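Home | News | What's On | Repair & Reuse | Back Issues | Contact

Kencombe Newsletter

Boxes wanted, and how we pack them

March 11, 2024

The packing room at Kencombe is short of cardboard again. We sent out 2,157 parcels last year, most of them between November and the end of the winter, and the stock of flat boxes that was meant to last until summer is down to one shelf. If you have clean boxes at home or at work, we would like them.

Plain brown ones are best. We can use boxes with printing on the outside, but we have to turn them or cover the old labels, and that takes time at the bench. Please peel off any address labels before you bring them in. Boxes that have held food, paint or cleaning products can't be used, even if they look clean.

The most useful size is the one we call the Tekdale, after the shop that gave us our first batch. It takes two pairs of shoes or one small lamp without the shade. We get through 30 of these on a busy afternoon. Very large boxes are less use than people think – they end up half full, and a half-full box gets crushed at the bottom of the van.

Several readers asked after the last issue how we tape them. The method hasn't changed. Fold the short flaps in first, then the long ones, and run one strip of tape along the middle seam so that it comes down each side by the width of your hand. Put a second strip across it on anything with books or crockery inside. Turn the box over and press on the base with your palm before you fill it. If it gives, start again with a fresh box.

Heavy things go at the bottom, with crumpled paper between them and the card. Plates stand on their edges. Cups go upside down, each in its own sheet. Fill the gaps at the corners, as these are where most of the damage happens, and close the lid only when the contents are level with the top. A lid that bulges will split on the road.
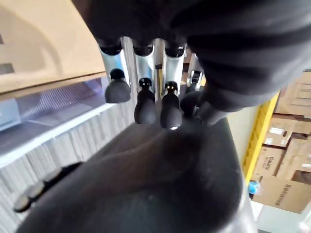 Labels go on the long side, near the top, and never over a seam. Write the destination in capitals. We had two boxes for Undadar sent back before Christmas with the ink smudged, so please use the marker pens in the blue tin and leave the biros for the log sheet. The log sheet wants the size of the box, the contents in a few words and where it is going.

Kushwaha Stationers have offered us 500 sheets of packing paper at cost, and we have said yes. It should see us through to the end of spring. Bubble wrap is still welcome if it has been used before – we are not buying any new.

Boxes can be left inside the side door during opening hours. Flatten them first and tie them in bundles you can lift with one hand. The rack by the door holds 300 when they are stacked properly, so there is plenty of room at present. Please don't leave any outside overnight, as wet card goes straight in the recycling.

14 shares | 6 comments

Recent items
New shelves for the Tekdale boxes
Crockery: what we can and can't take
Notes from the November collection
Where the Undadar parcels go
Opening hours for spring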